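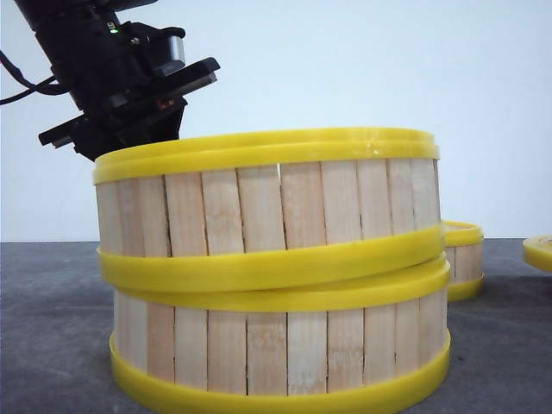 Figure 3. Slatted steamer baskets with yellow rims, stacked.

4. Steaming at home: equipment, habits and fuel

4.1 Who was asked

The household questionnaire went out in November to 800 addresses in Drarkudville, split between the older streets along the Lam and the newer housing in Wurkadura. We asked who did the cooking, what was cooked by steam in the past month, what fuel was used, and how the cook had learned. Interviews were then held in 56 homes. Most took place in the late afternoon while the evening meal was being made, and the interviewer stayed until it was served.

Answers were entered in Numolex and coded twice, first by Petchrat and then by Siriwan. Where the two codes differed, the original wording was read again and a single code agreed. The largest source of disagreement was the word "steamed" itself. Several cooks used it for rice finished in a covered pot with a little water left in the bottom, which we had planned to count as boiled. We kept the cook's own word in the main tables and moved the stricter reading to Appendix B.

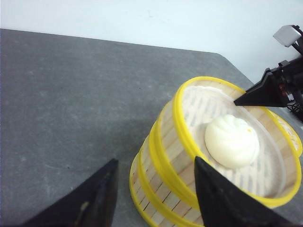 Department of Household Studies, Food and Fuel Group
Kulap Petchrat and Ketsara Siriwan

4.2 Tiers and fuel

Cooks who stacked their baskets did so mainly to save gas. In a stack, one pot of water serves every tier, and the burner is lit once. The saving depends on what goes where. Food that takes longest was nearly always put at the bottom, and greens or fish went on last, at the top. Cooks in Wurkadura, where kitchens are smaller and many have a single burner, described this order in more detail than cooks near the Lam. One woman said she planned the whole meal from the bottom tier up and would change the menu before she would light the stove a second time.

We had expected older cooks to stack more often than younger ones. The interviews did not support this. Household size mattered more, and so did the hour at which people got home. Cooks who ate alone seldom used more than one tier whatever their age, and several had given their extra baskets to a relative.

Fuel use was recorded for a standard test meal built around 500 grams of glutinous rice, soaked overnight. Each household cooked it in its own way. We did not ask anyone to change pots, burners or timing, so the readings in Table 5 reflect ordinary practice and vary a good deal. Wind was a problem in the homes that cook outdoors, and those readings are marked.
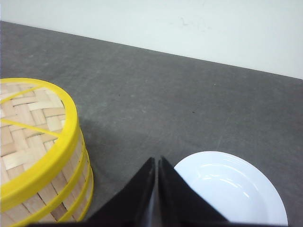 The same variation shows up in the timing notes. Some cooks set a clock, but more of them went by smell or by pressing a few grains between the fingers. Those who turned the rice halfway through reported shorter times than those who left it alone, although turning also lets heat out, and we cannot separate the two effects with the data we have. Rice age is a further difficulty. New-crop rice takes up water faster, and by the time the last interviews were held a number of families had switched to it without noting the date.

4.3 Learning and upkeep

In the questionnaire, 114 respondents wrote something in the open space about how they had learned to steam. A mother or grandmother was named most often, followed by a neighbor or a first employer. Food stall work came up more than we had planned for, and the next round should ask about it directly. Written recipes were mentioned mainly for filled buns and custards, almost never for rice.

Upkeep drew longer answers than cooking did. Mold was the usual complaint. Cooks dried their baskets on a windowsill, over the cooling stove, or hung from a nail by the back door, and many objected strongly to dish soap. Lining with cabbage leaves or cloth was common in both areas. Paper liners were bought by a few households in Wurkadura.
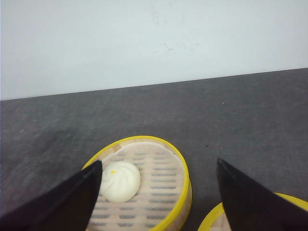 What did cooks give as the main reason for replacing a basket?
Mold that would not scrub off was the reason given most often, with scorching from a pot boiled dry coming second.

Replacement costs are treated with the other kitchen expenses in Section 5. Baskets received as gifts are left out of those totals and listed separately.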